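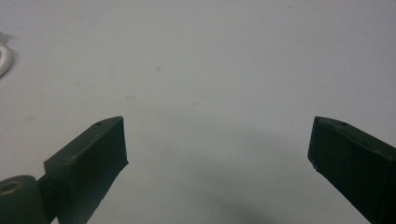

Fingers open, pale surface between them.

February, open day at Gravham. Sepehr Zamani and I had the 2 p.m. slot, and we got 9 visitors at once, all wanting a turn with the hand-held grippers! I let them try the power strip task, then did a slow one myself so they could see how the wrists move. Somebody from Skov wanted to know our finger pad stiffness — I promised to email it. 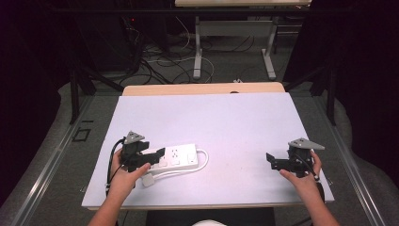 Do visitors need any training before they pick up the grippers?
A couple of minutes with Sepehr is plenty, mostly to learn how far to squeeze.

We ended up with roughly 200 short recordings by closing. Still have to sort the Flimmont folder and reprint the sign-in sheet.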